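Two grippers, one table: how Grovex checks its hand data

A demonstration recorded with hand-held grippers is only as good as the recovered path of each hand. Grovex, a small group that prepares manipulation data, has spent the past year on that one problem. We spoke with the engineer who runs its pose validation work about a method the group calls Prilis, and about what it throws away.
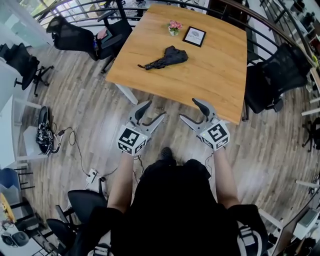
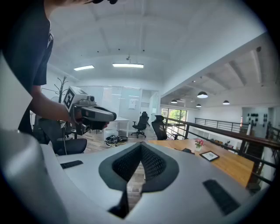

Hand-held grippers, marker cubes and a table of ordinary objects.

By the Drestura Review staff
Methods | November

The question Prilis tries to answer is narrow. Given a recording made with two hand-held grippers, how far can the relative position of the hands be trusted at each moment?

"Most people report one error number for the whole session," the engineer said. "We had one too. It was a good number, and it hid the parts of the recording that mattered."

Position in these recordings comes from two sources. The first is visual-inertial tracking run separately on each gripper, using the wide-angle camera it carries. The second is the set of square markers fixed to the grippers, which a camera worn on the head can read when they are in view. Tracking is continuous but drifts. Marker readings don't drift, but they drop out whenever the operator looks away or a sleeve gets in between.

Earlier practice at the group was to fuse the two and keep the result. Prilis keeps them apart. Each stream produces its own estimate of the distance and angle between the left and right hands, and the disagreement between the estimates is stored as a separate channel.

"If you fuse first, you lose the argument between the sensors," the engineer said. "The argument is the useful part."

The test set for the first report had 422 episodes. The tasks were plain ones: pick up an object, pass it from one hand to the other, put it down in a new orientation. Objects were chosen for shape. An umbrella is long and partly soft, and can be held at both ends. A flowerpot has a high center of mass. A picture frame lying flat leaves little room for a fingertip underneath.

Of the 422 episodes, 29 were rejected outright. In those, the two estimates diverged early and never came back together. A further 175 were kept with some segments masked. The rest passed without changes.

Asked whether the masked group was larger than expected, the engineer said it was. "I would have guessed half that. When we looked, the masks clustered at handovers. Both hands come together, each one blocks the other's camera, and the tracking loses the features it was holding on to. It's a geometric problem. Operator skill has very little to do with it."

The room affects the result as well. Grovex records in a furnished office instead of a bare studio. Chairs, railings and shelves give the tracker plenty of corners to work with, but large windows cause exposure changes when a hand turns toward them. Glass partitions are worse. Features seen in a reflection move the wrong way, and a tracker that accepts them will bend the path.

"We don't cover the glass," the engineer said. "A home has glass in it. We would sooner know what the error looks like."

The second half of the report concerns training. Two policies were trained with the same architecture and the same number of steps. One used the fused data with no masking. The other used the Prilis output, with masked segments left out of the loss. On single-hand picks the two could not be told apart. On handovers the masked version failed less often, and its failures came later in the motion, after both grippers had made contact.

The engineer was careful about the size of that claim. Both policies were tested on one pair of arms, in one room, with objects already seen in training. A repeat is under way at Yuen, a partner site with different lighting and a lower table, and those results are not ready.

There is also the matter of cost. Marker reading is cheap. Running both streams to completion and comparing them is slower than fusing them, and the first version took all night to process a day of recording. The current version cuts each episode into windows of 2190 milliseconds and compares only within a window. Shorter windows gave noisy disagreement scores, and longer ones smeared a brief handover error across good data on both sides.

"That value came out of a sweep," the engineer said. "I wouldn't defend the last two digits."

The group has not decided whether to release the raw streams. The disagreement channel will be released with the processed episodes, along with the masks and the script that makes them. Users who want a stricter threshold can set their own and run the script again.

Work on the next version begins with the markers. A reading taken at a steep angle can flip between two solutions, and Prilis currently drops both. The engineer wants to keep the pair and let the tracking stream choose between them.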